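Divberg Planner - planejamento de pega para bancadas bagunçadas

Tempo de leitura: 3 minutos

Se você já tentou fazer um braço pegar uma colher que está por baixo de outra, sabe por que comecei a escrever o Divberg. Eu cuido do produto aqui na Mallow (e respondo os e-mails de suporte, então pode mandar!) e vou contar o que tem na versão de março sem muita enrolação.

O Divberg recebe a imagem da câmera de punho, separa os objetos, propõe pegas e entrega a trajetória pronta para o seu controlador. Ele não substitui o driver do braço. Roda ao lado dele, num processo próprio, e conversa por uma API em Python ou C++.

Utensílio de cozinha é o meu teste preferido, porque é tudo fino, comprido e mal-educado. A haste de um cruza o cabo do outro, a madeira clara some em cima da madeira clara, e o pote transparente deixa ver o tampo através dele. A segmentação antiga se perdia bonito nisso. A nova trata cada cruzamento como uma pergunta - quem está em cima? - e só libera a pega quando tem resposta.

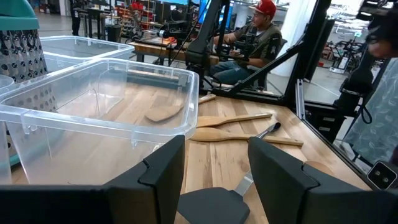

Virador preto entre os dedos, com a haste por cima do cabo de uma colher de pau.

O que vem na licença:

- Segmentação de objetos sobrepostos, treinada com 764 cenas de bancada
- Detector de borda para recipientes transparentes
- Planejador de trajetória com desvio de estruturas fixas
- Visualizador Ruvell, para rever cada decisão quadro a quadro
- 5 perfis de garra prontos, e um editor para você montar o seu

O Ruvell merece um parágrafo, que eu uso o dia inteiro. Ele grava a imagem, as máscaras e a pontuação de cada pega candidata na mesma linha do tempo. Quando o braço faz uma escolha esquisita, você volta ali e vê qual candidata ganhou e por quanto. Dá para mexer nos pesos e replanejar em cima da gravação, sem ligar o braço!

Uma coisa que mudou bastante foi o tratamento de borrão. Com a câmera no punho, qualquer movimento mais rápido estraga um pedaço da imagem, e quase sempre é o pedaço perto dos dedos. Agora cada máscara carrega uma nota de nitidez, e o planejador pode esperar o próximo quadro em vez de apostar. 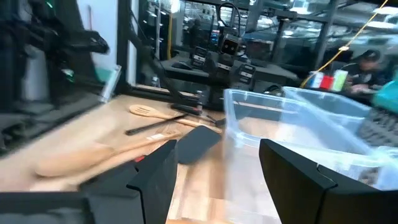
Preciso recalibrar a câmera quando troco os dedos da garra?
Só se a troca mexer no suporte da câmera. Para dedos novos, basta atualizar o perfil da garra, e o assistente leva cerca de 5 minutos.

A avaliação dura 90 dias, com todos os módulos liberados. Para quem usa o controlador Mnguni, o conector já vem no instalador. Nos outros, você escreve um adaptador pequeno - tem modelo comentado na pasta de exemplos.

Comentários

rosca_sem_fim: O conector do Mnguni funciona com o firmware antigo? O nosso ainda não foi atualizado.

Mallow: Funciona, mas sem o replanejamento em movimento. Manda o log para o suporte que eu olho.

bia.garra: Instalei na segunda e já achei dois pesos errados meus só de olhar o Ruvell. Faltou exportar em CSV, hein?

pinhao77: Peneira de metal ainda dá trabalho por aqui, os furos viram um monte de máscara pequenininha. Subi o filtro de área mínima e melhorou um pouco.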